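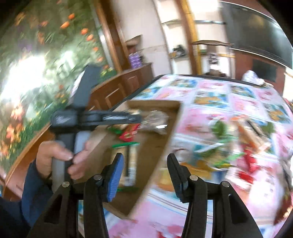
Ticket 354: Bench clamps releasing under load, Presville workshop

Home | Tickets | Knowledge Base | Equipment Loans | Contact

Status: Resolved
Opened by: Salma Salem, Presville branch
Assigned to: Ornella Lombardi, Equipment Support
Category: Hand tools, clamping
Priority: Normal

Summary of the report

The Presville branch reports that bar clamps from the Camow set lose pressure during glue-ups. The clamp closes and tightens as expected, then the sliding jaw creeps back along the bar. Two cabinet doors had to be reglued. Members have been asked to use the older screw clamps until this ticket is closed.

Entry 1, Equipment Support

The branch was asked to confirm the following before any clamp was returned:
- whether the fault appears on every clamp in the set or only on certain ones
- whether the bars had been oiled, waxed or painted
- whether glue had dried on the bar or inside the sliding head

Entry 2, Presville branch

Nine clamps were tested on a scrap block and left closed overnight. Two had slipped by morning. The bars had been wiped with paste wax in December, following advice posted on the workshop wall. No dried glue was found on the bars. The inside of the heads could not be checked without removing the end stops.

Entry 3, Equipment Support

Wax is the probable cause. The sliding head holds by tilting slightly and biting into the bar, and a waxed surface reduces that bite. The branch was instructed to clean the bars of all nine clamps with mineral spirits and a clean rag, allow them to dry, and repeat the overnight test. The wall notice should be taken down — it was written for the cast iron saw table and does not apply to clamps.

Entry 4, Presville branch

Cleaning completed. Eight clamps held. One still slipped, and its brake plate was found to have a rounded edge.

Entry 5, Equipment Support

A replacement plate was ordered from Martinelli under the branch parts account. The part was fitted on arrival and the clamp held through a further overnight test. The set may return to general use.

Follow-up

Branches holding the Plultedard set are asked to check their bars for wax at the next tool inspection. Clamps that slip after cleaning should be tagged and reported on a new ticket, quoting this one.

Closed by O. Lombardi at 4:10 p.m.

2 comments | 9 shares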